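Re: [kitchen-ops] Holding times at Budmont
2 min read | 2 comments | 0 shares

From: Delia Mocanu
Date: 2025-08-25

Mahfuz Uddin wrote:
> We moved the Budmont line to the Wenau holding cabinet in June.
> Bottom buns go soft before the tray reaches the counter. Patties
> test fine. Is this a humidity setting, or do we toast longer?
> Toast is at 100 seconds now.

Mahfuz,

Check the humidity first. The Wenau ships with the vent closed, and the patty drawer and bun drawer share one water pan. At Ukolside we opened the vent on the bun side only and left the patty side alone. Softening stopped within a shift.

I would not extend the toast. Past 100 seconds the cut face dries out and the crown starts to crack when it is wrapped.

Two other points. Sauce goes on the crown, never on the heel. Lettuce sits between patty and crown - if it is under the patty it wilts and drains straight into the bread.

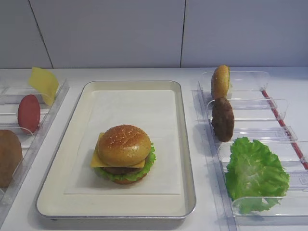
Paper matters as well. The coated sheets from Thambiah trap steam when folded tight. We switched to the plain ones, 300 to a pack, and left one end of the wrap open. Cost per sheet is slightly lower.

If the vent change does nothing, pull the door gasket and look at the lower corners. Ours had a split in it that let the pan overfill on auto.

Send me the drawer readings at open and at peak.

Delia

2 comments

Same cabinet here. The vent lever is stiff, use pliers.

Does the plain paper hold up with extra sauce? Ours leaked.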